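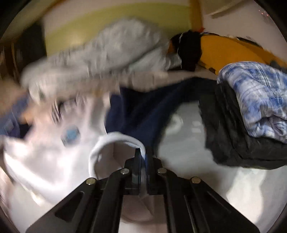
mdrakos wrote:
Sorting on the bed is fine as long as you strip it down to the bottom sheet first. Otherwise the bedding and the clothes end up in one heap and you fold half of it twice.

Idora wrote:
I don't strip anything. Clean laundry goes on top of whatever is there, whites nearest me, darks on the far side. My problem is that somebody is usually lying on the bed while I do it, so I get half a mattress to work with.

gorkholm21 wrote:
Same in our place. One person on the pillow, me at the other end with the shirts. You learn to work small. I do one pile at a time and put it away before starting the next.

Montecinos wrote:
I disagree with folding on the bed at all. It's too low. I had back trouble all last May and it went away when I moved the job to the top of the dresser. If you have 30 minutes of folding, that's 30 minutes bent over.

Idora wrote:
My dresser is full of stuff.

Montecinos wrote:
Kitchen table then.

mdrakos wrote:
Kitchen table has crumbs. White shirts on a kitchen table, no thanks.

Montecinos wrote:
You wipe it first.

urnis wrote:
Original poster here. Thanks for the replies. My question was more about the order. I have white T-shirts, a couple of dark things, sweatshirts and the sheets, all out of the dryer together. What do you fold first?

gorkholm21 wrote:
Sweatshirts. They take up the most room, so once they're gone you can see what you have.

mdrakos wrote:
Sheets first, always. They wrinkle the fastest and you need the space to spread them out. T-shirts can sit for an hour and be fine.

Idora wrote:
Sheets last for me. I put the fitted one straight back on the bed and never fold it. I own 3 sets and only ever use one – the other two live in the closet.

urnis wrote:
That would save me some trouble, I can't fold a fitted sheet anyway. Does anyone sort the darks out before folding or just pull from the pile?

gorkholm21 wrote:
Pull from the pile. Black and navy look the same under my bedroom light, so sorting takes longer than folding.

Montecinos wrote:
Sort them by the window. And get a table.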